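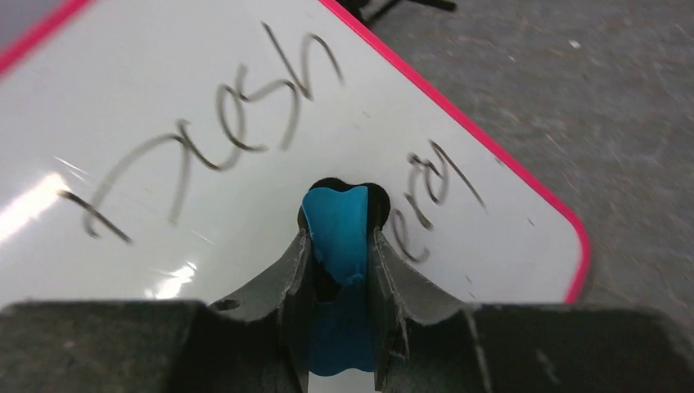 Fresh. The whiteboard, pink border and all.

January, so the archive room is freezing again and I'm typing this in fingerless gloves. Quick update because I promised one and then went quiet.

The negatives! The Boder negatives. For anyone new, these are the glass plates and film from the Boder studio in Prultville, which took portraits and shop fronts and the odd flood until the owner retired and put everything in tea chests. The chests came to the historical society years before my time. I've been working through them since last spring, evenings mostly, sometimes a long afternoon if work is slow.

Where I am: 3,184 items in the register. That's the whole thing, every chest, registered. Not scanned. Registered means it has a number, a sleeve and a line in the spreadsheet saying what I think it is. Scanned is another matter entirely and I'm only a bit past 1,000 on that. So please stop emailing to ask when it all goes online, Gumaro (I mean this fondly).

The good stuff first. There is a run of pictures of the Ocampo bakery, from before they moved across the street. I'd only ever seen the one everybody has seen, with the delivery wagon. Turns out the photographer went inside too. Ovens, racks, three women in aprons who clearly didn't want to stop working, and a boy on a flour sack looking straight at the lens. The sleeve says "Ocampo, 2 doz." and nothing else. Two dozen what? Prints? Rolls? I'd guess he was paid in rolls.

Showed them to Estrella Robles, whose grandmother worked there, and she went quiet and then said the one on the left has the family chin. She's going to check against an album at her sister's. If it's a match that's our first named person in the whole bakery set and I will be unbearable for a week.

Less good. Chest nine. Damp got into chest nine at some point, long before us, and the bottom layer is stuck together in a block. I tried nothing. Repeat, tried nothing, put the lid back on and wrote to Maj-Britt Viklund, who does this properly for a living. Her answer was basically well done, keep your hands off it. She wants it kept cool and flat and she'll look when she's next down this way. Could be 60 plates in there. Could be 60 plates of somebody's prize pig. We had a lot of pig in chest seven.

Scanner news: the old Nilon is still going. It makes a noise on the return pass now, sort of a cough. Eliseo Ayala had the lid off and cleaned the glass and the noise is exactly the same but the scans are much cleaner, so I'll take it. I was getting a hairline down the right side of everything and had half convinced myself it was a scratch on the negatives. It was not. It was the glass. Which means I have to redo some from the fall, I haven't worked out how many and I'm not going to tonight.

Naming files. I changed my mind again, sorry. Chest number, then sleeve, then a letter if there's more than one in the sleeve. No dates in the file name. The dates are a mess, he reused sleeves, there's one with three different years crossed out and a phone number. Date goes in the spreadsheet with a question mark after it untill somebody proves it.

Olaia Alcaraz asked if we could do a little display in the library window, and yes, I'd love to, but it needs to be prints from the scans and not the originals. Daylight all day on that window. I was thinking the main street ones, the same corner over and over, hardware store then shoe store then the shoe store with a different awning. People love that. They stand there and argue about which year the awning was green, in a black and white photo.

If you have anything from the studio at home, the mount has a small B in an oval at bottom right, pressed into the card. Easy to miss, tilt it under a lamp. I don't want to keep it, just want to borrow it for an hour and write down who is in it. Names are what we're shortest on. We have so many babies and hardly any of them are anybody yet.

Ok, parking meter. More when Estrella has looked at teh album. Also I still can't find sleeve 14 from chest four, so if you were in on the late shift and moved a pile off the long table, tell me where you put it, I won't be mad.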